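From: Sewwandi Munasinghe
To: Irkwood Allotments and Gardens list
Date: 22/05/2026
Subject: Re: Yellow leaves again

Dear Iman and all,

Iman Fahmy wrote:
> Does anyone else have leaves going yellow on their pot plants?
> I feed mine every week and they only seem to get worse. I have
> 15 of them on the landing and I am ready to give up!

Please don't give up, Iman! I went through just the same thing when we moved over from Grerkcombe (a much damper house, and I was still watering as if I lived there). My guess is too much kindness — every week is a lot of feed for anything in a small pot, and mine sulked until I stopped altogether for a month.

Tarek told me to push a finger well down into the compost before reaching for the can, and I have done it ever since, even in other people's houses, I'm afraid. 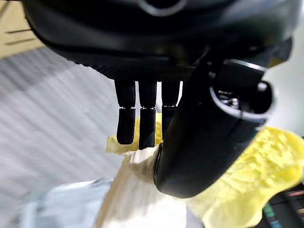

What I would do, in order

1. Leave off the feed until the middle of June.
2. Tip out any saucers with water standing in them.
3. Take off the leaves that have gone yellow all over, and let the half-green ones be.
4. Move the worst ones back from the glass if your landing gets the afternoon sun.

If they are still poorly after that, bring one along to the plant swap and Salma and I will have a look at the roots with you. I shall have tea, and far too many spider plants to give away.

Warmest wishes,
Sewwandi
(plot 88, by the water butts)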